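Week 7 of the board

Friday sessions at the Onbridge robotics club start at four and are supposed to stop at six. Last week we left at a quarter past eight, and that was after skipping the cleanup. The reason was the peg next to the gear.

I wrote in November that our team had signed up for the Saltia challenge and that we had picked the assembly track. The short version is that you get a flat board with parts on it and your robot has to handle the parts. Pegs, a gear, cylinders, some plates with slots in them. The other track was folding cloth, and we voted against it after one try.

We work in the Georgiou building, in the room with the bad door. The robot lives there and so does the board. Our control program is called Jinora. It was named before I joined and I have asked about it twice without getting an answer. It takes recordings of a person driving the arms and learns from them, so most of what the club does on a Friday is drive the arms.

Recording is slow. Two people drive, one person puts the parts back where they started, and one person writes down whether the run was any good. I like the writing job best. The resetting job is worst. You lean over, put the peg back, lean away, say "clear," and then do it again for two hours.

Our goal for the season was 1000 runs. We have 907. When we went through the list properly, 461 of them were clean enough to train on. The rest had somebody's sleeve in the way, or the driver stopped to think halfway through, or the sheet said "ok?" with a question mark and no one could remember why. We have agreed that question marks are not allowed on the sheet anymore.

The trouble with the peg is mostly about where the fingers come down. From straight above, the hand covers the thing it is trying to pick up. The head camera loses the peg and the arm has to finish the job without seeing it. If you come in from the side you can see the peg, but then the knuckles are close to the gear. We bumped the gear a lot in the early weeks. We bump it less now, though I would like to have a number for that and I don't, as we only started writing down bumps last month.

What helped was moving slower over the last inch and making every driver pause above the peg before going down. The pause looks pointless when you watch it. After we retrained with the pause in, the left hand started pausing too, and it picked up the peg more often than it had the week before. I don't want to say more than that until we have run it on a different day.

The right hand is still a question. Half the team wants it parked well away from the board when it has nothing to do. The other half wants it close, ready for the next part, to save time. I am in the second half, but I can see the problem – two hands over one small area is a lot of metal and wire, and we have already had one cable catch on a table corner. For now it stays close and we will see what it costs us.

Things to do before next time: tape the cables, print new sheets without the comments column, and get somebody to look at the door. 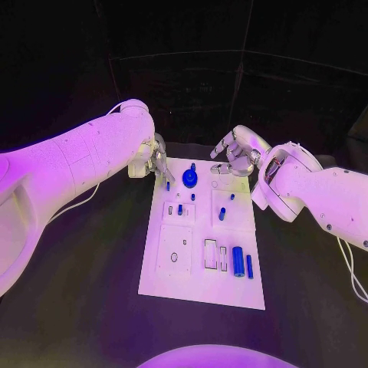

Robot Club / Build Notes

Left hand over the peg, right hand waiting on the other side with one finger out. The purple light is the setting we use for recording now. We tried plain white for a few sessions and changed back, mainly so the new runs would match the old ones.

The cylinders near the lower right corner are next on the list, starting with the thick one. If you are at Onbridge and want to learn to drive the arms, come at four. New people start on resets.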